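The arm had been named Skalari since November, when Emiko found the word on the side of a crate and liked it. It lived on a bench at the back of the shared workshop, between the drill press and the sink, and it had dropped the plant 48 times.

"Lower the force again," Ásdís said.

"It's at eight."

"Then go to seven."

Emiko typed the number. The plant was artificial, bought for her mother's hallway and never delivered. Her mother's hands shook now, and she wanted something that could do the flowers while she told it where they went. She had been clear on that point. She would do the telling.
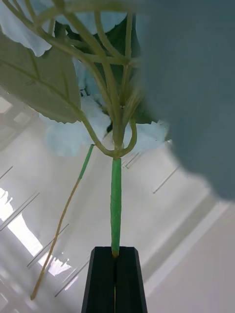

Emiko Higuchi

The finger came up under the stem and stopped. Ásdís leaned in until her glasses nearly touched the leaves. The green wrapping was thick there and the finger was narrow, and neither of them wanted to talk.

"Left a little," Emiko said, in her mother's voice. She hadn't meant to.

The arm went left a little.

Ásdís wrote it down in the notebook, 2022-03-25, and under it the force setting. Then she put the cap back on the pen.

"Are you going to call her?"

"It's late there."

"She'll be up."

Emiko looked for her phone under the printouts. It rang for a long time - her mother never hurried for a phone - and then there was breathing, and a radio somewhere behind it.

"Well?" her mother said. "Where are you putting it?"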